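Search this site Go

The Small Repair Counter Holds On

In Purves, the shoe and watch repair counter on Skodar Street opens before the bakery does. By mid-morning there is usually a line. People bring boots with split heels, bags with broken zippers, and watches that stopped in a drawer years ago.

Shops like this were common in the valley towns until the big stores came. Shoes got cheap, and a new pair often cost less than new soles. Most of the old counters closed or turned into key-cutting stands. The one in Purves stayed open by taking in almost anything that fits on a bench.

The trade is slow to learn. A new worker at the Ultetti workshop, which trains people for counters across the county, spends 20 weeks on leather before touching a watch. Heels come first, then stitching, then dye. Small metal work comes last. Learners practice on old stock, and their first paid jobs are belts and dog collars.

Most of the skill is in the hands. Thick thread has to be pulled hard enough to close a seam without tearing the holes. Glue has to be left alone until it is ready. People who have done the work for a long time tend to have rough palms and short nails, and many of them test a blade or an edge by feel.

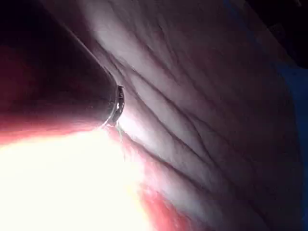

Up close: wrinkled skin and a small, glossy metal tip.

Prices are kept simple. At Purves a heel is 5 dollars and a full sole is 52. A zipper falls somewhere between, depending on the bag. Customers pay when they pick up, and items left past the end of the season are sold from a rack by the door.

Supplies are harder. The nearest dealer in sole leather, Brarnus, cut its delivery route in April and now comes through twice a month. The counter keeps more rubber in stock as a result, and some customers have switched to it.

Ultetti plans to open 2 more counters, both inside existing hardware stores, where the rent can be shared. Each will have one bench and one sewing machine to start.

Last updated: 14 May 2018

Contact us | Copyright, all rights reserved | Back to top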